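Sorting Small Things: Our Project Report
Mercy Mohamedi, Mekineck group

When our group started the Mekineck project, I thought sorting small objects would be the easy part, and I told everyone so (they still remind me!). We wanted to find out which shapes and materials people mix up most when they tidy a shallow bin full of odds and ends. Over 100 bits and pieces came out of our drawers at home, and we went through them one evening with a big pot of tea and a lot of arguing about what counts as a "block."

We ran 282 sorting rounds in all. Each round used a handful of things, and we wrote down the group each one was put in and how sure the person felt about it. Colored toy bricks gave hardly any trouble, even to my little cousin, who is 9 and very proud of her score. Clear plastic was another story. People took lids for cups and cups for boxes, and two of us argued over the same piece on different days without noticing. 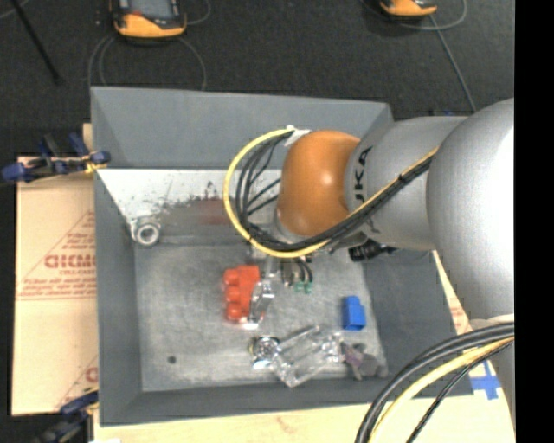

Going back through our notes in December, we saw that the clear pieces did worst when they lay on a shiny metal surface, and when two of them were close together. Small round metal things came second, mostly as people could not agree whether a ring and a nut belong in one group. I would love to try it all again on plain dark cloth, and to ask the Mfinanga group if they would lend us their trays for it.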